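Sticker clear-out, day one. I've put this off since we moved to Hirkska Road and I'm doing it in public so I have to finish.
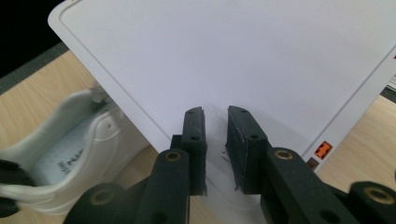
My rule this week is that every surface in this flat gets its old stickers and tags looked at before it goes back where it lives. Sounds fussy, I know, but half our stuff still has moving labels on, or shop labels, or bits of coloured tape from some system I made up at midnight and then forgot. Big pale things are the worst because everything shows. Take the white panel with the raised rim: there's the little orange label down near the edge with a white symbol on it (a T? a little person?), a brown square tag right by it, and a tiny red mark on the rim that I'd never noticed before. I haven't a clue what the orange one was meant to tell me.

I did have a code, once. Orange was kitchen. Or orange was "open first". I wrote it on the back of an envelope and the envelope went in a box, and the box presumably had an orange sticker on it.

Anyway! Method so far, in case anyone else is at it this week. Warm water and washing-up liquid on a cloth, lay the cloth over the label, go and make a tea, come back. The paper ones slide off. The shiny plasticky ones laugh at you.

For the shiny ones: hairdryer on low, then lift one corner with a fingernail and pull slowly, back along itself. If you yank it upwards you get the top layer off and the glue stays put.

Leftover glue gets cooking oil. Any oil. Rub it in, leave it a bit, wipe, then wash the whole thing again so it doesn't go all greasy and collect fluff. I skipped the second wash on the bread bin and regretted it by teatime.

Someone's asked about Clidine, the label remover in the yellow bottle. I've got some, my sister swears by it. It works but it smells like a garage and I wouldn't use it on anything that's had paint on. Try it on the back first.

Tally after the first evening: 32 stickers off, 9 still arguing with me.

The 9 are mostly Bresar storage boxes. Lovely boxes, I'd buy them again, but the price labels are stuck on with something they must use for building ships. If you've ever got one off in a single piece please tell me how – I will believe you, I just want to hear about it.

Right, second job. What do you do with things that have a mark you don't understand? My partner says peel it, if it mattered we'd know. I say leave it on till everything's been matched up. We've settled on a bowl by the door for the ones that come off, each stuck on a scrap of baking paper with a note of where it came from. I can hear how that sounds.

The bowl has already paid its way though. Two green dots I'd have binned turned out to match the two green dots on the shelf brackets. Shelf is going up at the weekend!

Replies are full of people with their own colour systems, I love you all. Whoever said they use washi tape because it comes off clean: yes. Whoever said they just write on things in pencil: also yes, and I'm annoyed I didn't think of it.

To the person asking about cleaning white plastic once the sticker's gone and there's a paler square left behind: bicarb mixed to a paste, soft cloth, small circles, and don't expect miracles. The square is usually the colour it all used to be. I've given up on the fridge drawer and turned it round so the square's at the back.

Don't use the green side of the sponge. I used the green side of the sponge. There's a matt patch on the draining tray now that catches the light every single time I'm at the sink.

2026-08-05 update for those following along: down to 3 Bresar labels, and the bathroom is done. The Ichikawa knives box came up spotless, I was so pleased I showed the neighbour.

Found the envelope. It was in with the spare bulbs. Orange is "fragile, or ask me". ASK ME. I am the one asking.

So that's no help with any of the orange ones, and I'm going to leave them till last. Brown isn't on the envelope at all, nor is red, so either there was a second envelope or those came from the shop.

New system, for the record and so you can all remind me when we next move: masking tape, black pen, actual words. "Tea towels." "Lids." "Charger for the toothbrush." No colours.

Still to do: the hall cupboard, the top of the wardrobe, and the 8 jam jars I soaked overnight and then forgot about. The labels have come off and sort of dissolved, so the washing-up bowl looks like porridge. Going in with the sieve. Back tomorrow if anyone wants wardrobe news.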